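Section 4. Folding soft items on the counter

Use this section for T-shirts, hand towels and other soft cotton pieces. The Cerotwood folding board is not needed for these.

1. Clear a space on the counter at least 35 inches wide. Push anything you are not folding to the side.

2. Wipe the surface and let it dry.

3. Take one item from the pile and drop it in the middle of the space. Do not try to fold it in the air.

4. Find a hem. Look for the line of stitching and follow it with your fingers until you reach a corner or a side seam.

Note: Edges that have folded under themselves are easy to miss. Pull them out before you go on.
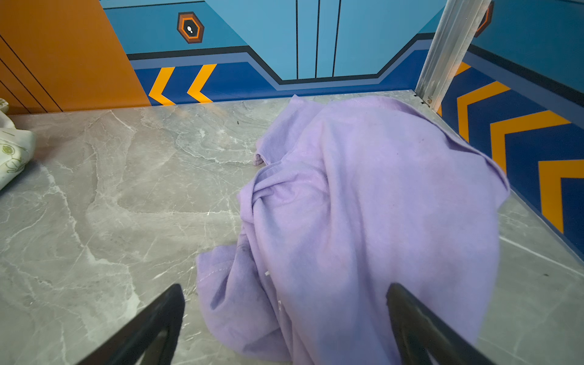 5. Hold two corners of the same hem and draw the cloth toward you until it lies flat. Smooth it from the center out - short strokes work better than long ones.

6. Fold in half lengthwise, then in thirds. Press down for a few seconds and set it on the Iturra shelf.

CAUTION: Do not pull on a single thread or a loose stitch. The hem may open.

CAUTION: Do not stack more than 15 folded pieces on one shelf.

If the cloth is pilled, go over it with the Skekis fabric comb first. See page 17.

Comments (2)

Octavio Godoy: Step 4 helped. I always started from the collar and ended up with a lump.

Leopold Berchtold: Does the shelf limit go for bath towels too? Mine are pretty thick.

462 shares

Contact Gumia | © 2019 Gumia | Back to top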